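Speaker notes: Keeping the pose honest, software for hand-held gripper recording
Kullwood meetup, April 23, 2026
Slot is 25 minutes including questions. Clicker is flaky on back, so don't go back.

Slide 1. Title

Say hello, say what I work on: the recording and pose software in the Maurya project. I don't do hardware and I don't train the policies. I sit in between, and most of the bugs end up in my part of the code whether they started there or not.

The talk is about three pieces of software: the recorder, the pose estimator, and the checker that runs before anything goes to training. I'll spend most of the time on the second one.

Ask people to hold long questions. Short ones are fine at any point.

Slide 2. What we record

One hand-held gripper gives us one wide-angle video stream, one inertial stream, and the opening between the fingers. For tasks that need two hands we run two grippers, and each one writes its own log. There is no shared clock in the hardware.

The policy wants something simpler. At each step it wants the image, the position and rotation of each gripper, and how open each one is. Everything I'm going to talk about is the distance between those two lists.

Point at the arrow in the middle of the slide. That arrow is the software.

Slide 3. The recorder

We call it Erkik. It used to be a script and now it is a service that runs on the laptop beside the table. It does the following:
- opens both devices and refuses to start if either one is missing
- writes raw data only, with no resizing and no filtering
- stamps every packet on arrival and also keeps the device's own counter
- closes the file on a button press, and writes a footer so we can tell a finished file from a crashed one

Spend a minute on the two timestamps. Arrival time has jitter from the USB stack. The device counter is smooth but it drifts. If you keep only one of them you will want the other one later. We kept only arrival time at first, and everything recorded that way had to be thrown out for two-hand work. It was still usable for one hand.

Mention that the footer was a late addition and that it should have been there from the start. Before the footer, a file cut short by a full disk looked the same as a good one until the reader got to the end of it.

Slide 4. Lining up two clocks

The method is dull. Fit a straight line from device counter to arrival time for each gripper, using the lower edge of the scatter. The lower edge is the packets that were delayed least. Then map both onto laptop time.

Show the plot. The cloud above the line is delay. The line itself is what we want.

A straight line is good enough for a short take. For a long one the clock warms up and the line bends, so we refit in windows. If someone asks why we don't use a sync pulse: it needs a wire between the two devices, and people move differently when there is a wire.

After that there is one remaining offset, between video exposure and the inertial samples. We solve for it once per device and store it in the calibration file. It changes when the firmware changes. Read that sentence twice. The calibration file now holds the firmware version and Erkik stops if they don't match.

Slide 5. Where is the gripper?

Main section. Slow down.

Each gripper has a camera, so each one can work out its own path by tracking features in the room. That gives a path in its own coordinate frame, starting wherever it was switched on. Two grippers means two frames, and neither knows about the other.

We do this in three stages.

Stage one is mapping. Before a session, one person walks the camera slowly around the table and the room. We build a map from that and save it.

Stage two is localization. Every take is matched against the saved map, so all the takes come out in one frame. If a take can't be matched, it is marked as lost and goes to a separate folder.

Stage three is the relative pose. Even with both grippers in the same map, the error in each one adds up, and near contact the distance between the two hands matters more than where they are in the room. So when one gripper's camera sees the marker on the other one, we use that as a direct measurement and put it into the optimizer as another constraint.

Slide 6. The view from one gripper

Leave this up for a while and let people look at it before talking.

Two things to get across. The first is the square marker on top of the other gripper, over on the right. The estimator knows the printed size of the marker, so one clean detection gives a full relative pose. At a wide angle like this the corners have to be undistorted before the fit. If you run the detector on a rectified image you lose the markers near the rim, and that is where the other hand usually is. We detect in the raw image and undistort only the four corner points.

The second is the room. A busy background is good for tracking. The rack, the railing on the upper level and the ceiling beams are fixed, and they give features at different depths. The people and the office chairs are the problem. A chair that gets rolled between the mapping pass and the take is a set of strong, consistent, wrong features. 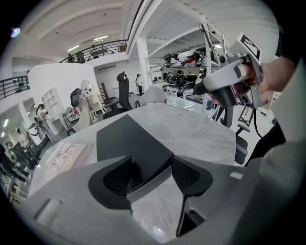 Slide 7. Things that move

What we do about chairs and people.

People are masked by a segmentation model. It runs offline and it is slow, and that's fine at this stage. We grow the mask by a few pixels because the edge of a sleeve makes very good corners.

The gripper's own fingers are masked with a fixed shape. They take up the same part of every image, and without the mask the tracker sometimes decides that the fingers are the world and the world is moving. The result is a gripper that stands perfectly still for a whole take. It looks great in the error statistics. Pause here, people usually laugh.

Chairs we handle differently. We don't mask them. We let map points earn a score over takes. A point that matches well in the mapping pass and then fails in take after take gets dropped. After 5 failures in a row it is out of the map. That number was picked by trying it, and I have no theory behind it.

The table surface is its own subject. A patterned top gives features, but they are close to the camera and they are the first thing to blur in a fast move. We keep them and lower their weight with the speed of rotation.

Slide 8. The optimizer

Keep this short. It is a normal sliding-window least squares problem. Terms are:
- visual features against the map
- inertial integration between images
- marker detections from one gripper to the other
- a weak limit on how fast a human hand can go

The last term is there for the gaps. When the camera is pointed straight down at the object from close up, there may be very little to track. The inertial data carries us across, and the limit keeps it from running away.

The marker term needs a robust loss. A small square seen nearly edge-on has two possible poses that fit almost equally well, and the detector will flip between them. We keep both candidates and let the window decide. Before we did this, the plots had spikes in them that somebody had been smoothing out by hand.

Slide 9. The checker

Plalus is the tool that reads finished takes and says yes or no. It has no opinion about whether the task was done well. It looks at the numbers:
- is the footer there
- do both streams cover the same time span
- is any gap in tracking longer than the limit
- does gripper speed stay inside human limits
- when both grippers see each other, do the two relative poses agree
- does the finger opening ever change

The agreement test is the one that has paid off most. Gripper A says where B is, B says where A is, and one should be the inverse of the other. If they disagree, the usual cause is an old calibration file on one side.

The finger opening test sounds silly. In March we ran the checker over 2,000 takes from the archive and it was the finger test that turned up a loose encoder connector. The video looked normal in every one of those takes, and the opening value was a flat line.

Plalus prints a reason for each reject, in one line, in words the operator can use. It used to print an error code. Operators would just record the take again with the same fault.

Slide 10. Feedback during the session

The first version of the checker ran overnight. You found out the next morning that the afternoon was no good. Now a reduced version runs on the laptop right after each take. It skips the segmentation and the full optimizer, and runs localization on every fifth image. It misses small faults and catches the big ones.

The laptop shows green or red and the one-line reason. We tried a live plot of the path. Operators watched the plot and not their hands, so we took it out.

Slide 11. What is still bad

Be direct about these.

Shiny or plain dark objects up close. When a flat dark object fills most of the view there is little to track and we lean on inertial data for too long.

Relocalization after the camera has been set face down on the table. It works, but slowly, and the first stretch of the take is often lost. For now operators are asked to hold the gripper up for 2 seconds before they begin.

Map upkeep. If the room is rearranged we need a new mapping pass, and there is no automatic way to tell the operator that. The scoring hides the problem for a while as the map gets thinner and thinner. I would like Erkik to refuse to start when the map is too thin. I haven't found a threshold I trust.

Rolling shutter. We model it in the tracker but not in the marker detection. On fast wrist turns the marker pose is off, and at the moment we just drop those detections.

Slide 12. Questions

Backup slides after this one: clock fit in detail, calibration steps, file format.

If asked about release: the file format and the reader can be shared now. The estimator can't yet, the code depends on an internal build. If asked about outside tracking cameras, say we use them to test the estimator in the Kullwood lab, on a small set of takes, and go to backup slide 2 for the setup.

Repeat each question into the microphone before answering.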